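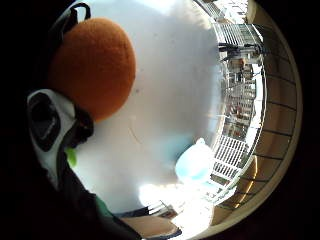

Ilura Toy Corner: Soft Things, Winter Gallery

Welcome to the gallery of our toy corner in Skastlow. The page shows the soft toys and felt pieces we keep on the shelves, and I write a little under each heading about how we care for them. My English is from evening school, so please be patient with some sentences.

The collection is not big. We began in one room above the bakery on Oltusel Street, with 2 shelves and a sewing machine that belonged to my aunt. Now the shelves go up to the ceiling and I must use a ladder for the top row.

White plush
White is the most beautiful color for a soft toy and also the most difficult. It takes every bit of dust from the room. We brush it with a baby brush, always in one direction, and we wash it only by hand in cool water with mild soap. Please do not put it on the radiator to dry. The filling becomes hard in one place and you will feel it every time you hug the toy.

Orange felt
I like a burnt orange next to white very much. Felt of this kind has a fuzzy surface, and small fibers come up with time. You can cut them with little scissors, but do not pull. If a felt piece becomes loose, use a thread of the same color and make small stitches from below. Glue leaves a dark ring.

Small spots of green
Lime green is for me the color of February, when I already wait for the spring. I keep the smallest scraps in a jam jar and use them for leaves, collars and patches. A piece as big as a thumb nail is still useful.

The repair table
On the repair table we have a lamp, a box of needles and the big bag of filling from Ahuja, the fabric shop across the square. Bring your toy clean, if it is possible, and tell us what it is called at home. We write this name on the paper label, so that it goes back to the right child. A simple seam is ready in 2 days. For a new ear or nose, please give us one week more.

Visiting
The toy corner is open in the afternoon, and you ring the lower bell. Children may touch everything on the two low shelves. The toys higher up are old and we take them down for you if you ask. There is a place for strollers under the stairs.

Page updated Saturday, December 27, 2025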